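시뮬레이션 팀의 업무 분담은 어떻게 바뀌었나
Zativden 장면 제작 부서, 자동 배치 도입 이후

Zativden의 장면 제작 부서는 가정용 로봇의 학습과 시험에 쓰이는 실내 가상 환경을 만든다. 주방과 거실, 욕실을 모델링하고 그 안에 물체를 놓은 뒤, 물리 엔진에서 안정 상태를 확인해 고객사에 넘기는 일이다. 지난 3월까지 물체 배치는 전부 사람이 했다. 지금은 사내에서 Flidura라고 부르는 자동 배치 도구가 그 작업의 대부분을 맡는다. 부서를 총괄하는 베하그 치점(Beathag Chisholm)과 배치 검수를 맡은 지우마르 안드라지(Gilmar Andrade)를 만나 도입 과정과 이후의 업무를 물었다.

치점은 도입 이전의 작업량부터 설명했다. “수작업 시절에는 한 사람이 하루에 장면 12개를 완성했습니다. 물체를 불러오고, 좌표를 맞추고, 충돌 여부를 보고, 렌더링을 한 번 돌리는 것까지 포함한 수치입니다. 고객사가 요구하는 납품 단위는 4,000개였습니다. 인원을 늘려서 맞출 수 있는 숫자가 아니었습니다.”

Flidura는 방의 기하 정보에서 수평면을 추출하고, 면마다 허용되는 물체의 종류와 간격을 규칙표에서 읽어 배치안을 만든다. 배치안은 물리 엔진에서 정지 상태에 이를 때까지 계산되며, 넘어지거나 면을 벗어난 물체가 있으면 폐기된다. 통과한 장면만 검수 대기열로 들어간다. 규칙표의 첫 판은 안드라지를 포함한 배치 담당자들이 작성했다.

안드라지는 규칙표 작성이 생각보다 오래 걸렸다고 말했다. “손으로 놓을 때는 기준을 말로 옮길 필요가 없었습니다. 병은 벽 쪽에 두고 자주 쓰는 물건은 앞에 둔다, 이 정도는 다들 알고 있었으니까요. 그런데 표에 적으려면 벽에서 몇 센티미터인지, 앞이라는 것이 어느 모서리를 기준으로 한 앞인지 정해야 합니다. 담당자마다 값이 달랐습니다. 같은 주방을 놓고 서로 다른 습관으로 작업해 왔다는 사실을 그때 확인했습니다.”

값을 통일하는 과정에서 의견이 가장 크게 갈린 항목은 이질적인 물체의 허용 범위였다. 일부 담당자는 주방에는 주방용품만 놓아야 한다고 주장했다. 안드라지는 반대했다. 실제 가정의 조리대에는 주방과 관계없는 물건이 올라와 있고, 로봇이 그런 물건을 처음 보는 장소가 고객의 집이어서는 안 된다는 것이 그의 논거였다. 결국 규칙표에는 장식품과 잡화를 일정 비율로 섞는 항목이 들어갔다.

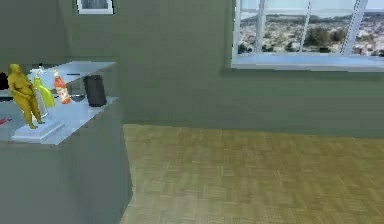 세제 용기 모양의 황록색 병 앞에 받침 달린 인물상이 놓인 주방 장면. 렌더링 화면.

검수자는 이런 화면을 보고 통과, 수정, 폐기 가운데 하나를 고른다. 안드라지가 먼저 보는 것은 물체끼리의 가림 관계다. “인물상과 황록색 병 사이에 옅은 은회색 물체가 하나 더 있습니다. 이 각도에서는 일부만 보입니다. 투명한 병인지 금속 도구인지 화면만으로는 판단하기 어렵고, 그럴 때는 물체 목록을 열어 대조합니다. 가려졌다는 이유로 폐기하지는 않습니다. 일부만 보이는 물체를 다루는 것도 시험 항목입니다. 다만 어느 시점에서도 확인되지 않는 물체가 있으면 수정으로 돌립니다.”

두 번째 확인 항목은 접촉면이다. 받침이 있는 물체는 받침 바닥과 상판 사이에 틈이 생기거나 반대로 상판에 파묻히는 오류가 잦다. 물리 계산을 통과해도 충돌 형상과 표시 형상이 다르면 이런 문제가 남는다. 자동 검사는 충돌 형상만 읽기 때문에 표시 형상의 오류를 잡지 못한다. 안드라지에 따르면 현재 수정으로 분류되는 장면의 대다수가 이 유형이다.

하루 일과의 구성도 달라졌다. 과거에는 한 장면을 처음부터 끝까지 한 사람이 맡았다. 지금은 오전 9시에 야간 생성분이 대기열에 올라오고, 검수자는 오전 동안 판정만 한다. 오후에는 오전에 나온 오류를 분류해 규칙표 수정안을 쓴다. 수정안은 2명이 승인해야 반영된다. 처음에는 한 명의 승인으로 충분했으나, 간격 값 하나가 잘못 입력되어 욕실 장면 1,000개를 다시 생성한 뒤 절차를 바꿨다.

치점은 그 사고를 감추지 않았다. “세면대 위 간격을 미터 단위로 넣어야 하는데 센티미터 값이 들어갔습니다. 물체가 전부 한쪽 모서리에 몰리거나 배치 자체가 되지 않았습니다. 수작업이었다면 첫 장면에서 멈췄을 실수입니다. 자동화 이후에는 실수 하나의 크기가 달라집니다. 저는 그 점을 도입 계획서에 충분히 쓰지 않았습니다.”

인원 변동에 관해서는 두 사람의 설명이 조금 달랐다. 치점은 해고가 없었다고 밝혔다. 배치 담당자 중 로나 스트래컨(Lorna Strachan)은 물체 모델링으로, 필리포스 디미트리우(Filippos Dimitriou)는 고객사인 Kinnear와의 사양 협의로 자리를 옮겼다. 안드라지는 이 설명에 동의하면서도 단서를 달았다. “자리가 유지된 것은 맞습니다. 그러나 배치를 하고 싶어서 입사한 사람에게 검수는 다른 직업입니다. 장면을 만들면 어디가 어색한지 손이 먼저 압니다. 판정만 계속하면 그 감각이 둔해집니다. 신입의 경우에는 그 감각을 얻을 기회 자체가 없습니다.”

이 지적은 교육 방식에 반영되었다. 신규 검수자는 대기열에 투입되기 전에 수작업으로 장면을 만들어야 하고, 기존 검수자도 매달 일정 시간을 수작업 배치에 쓴다. 여기서 만든 장면은 납품하지 않고 규칙표의 값을 점검하는 비교 자료로 쓴다. 치점은 생산량만 보면 비용이지만 규칙표가 현실에서 멀어지는 것을 막는 데 필요한 시간이라고 했다.

피로의 종류도 바뀌었다. 도입 초기 검수자들은 오전 판정을 쉬지 않고 이어서 했고, 후반부로 갈수록 통과 비율이 올라갔다. 품질 담당 진 시어러(Jean Shearer)가 판정 기록을 시간대별로 나누어 보다가 이 경향을 발견했다. 시어러는 결함이 확인된 장면을 대기열에 섞어 넣었고, 점심 직전의 검출률이 개시 직후보다 낮다는 결과를 얻었다. 이후 판정 작업은 50분 단위로 끊고, 그 사이에 분류 작업을 넣는다. 섞어 넣은 장면의 결과는 개인별로 집계하지 않는다. 개인 평가에 쓰이면 검수자가 수정 판정을 과도하게 내리게 된다는 것이 시어러의 판단이었고, 치점이 이를 받아들였다.

판정 자체를 자동화할 계획이 있는지 물었다. 치점은 일부는 이미 진행 중이라고 답했다. 표시 형상과 충돌 형상의 차이를 비교하는 검사기가 Vorirwood라는 이름으로 시험 단계에 있으며, 접촉면 오류를 검수 이전에 걸러내는 것이 목표다. 안드라지는 이 검사기를 환영한다고 했다. “받침과 상판 사이의 틈을 찾으려고 화면을 확대하는 일은 사람이 오래 할 작업이 아닙니다. 기계가 가져가도 아쉽지 않습니다. 제가 계속 보고 싶은 것은 그 집에 사람이 살 것 같은가 하는 부분입니다. 조리대 물건이 전부 같은 간격으로 서 있으면 규칙은 지켰어도 저는 수정으로 돌립니다.”

그 기준을 규칙표에 적을 수 있느냐는 질문에 안드라지는 현재 간격의 분산 값을 항목으로 추가하는 안을 작성 중이라고 했다. 초안은 한 차례 반려되었다. 하한값을 정한 근거가 부족하다는 이유였다. 그는 수작업 장면에서 간격을 측정해 다음 수정안에 첨부할 예정이다.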